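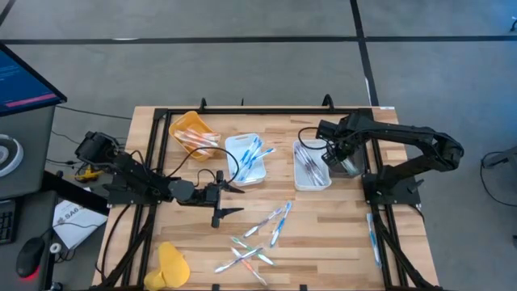
Toothbrushes by color on the butcher block, with a few loose ones, mostly blue, outside the containers.

I'm going to say it: sorting toothbrushes by color is worth your time. My sister-in-law thinks I've lost it, and she keeps hers in one big mug by the sink like a bouquet - fine, her house! But we get a crowd at our place in Zimimbridge every September, and by the second morning people are squinting at the cup going "wait, was mine the blue?"

So now each color gets its own tray or basket. Orange in one, blue in another, purple in a third, and you pick your color when you arrive. It takes me 10 minutes, tops, with the radio on. Fancy holders cost more and hold 4 brushes. I'll take a plain plastic tray any day.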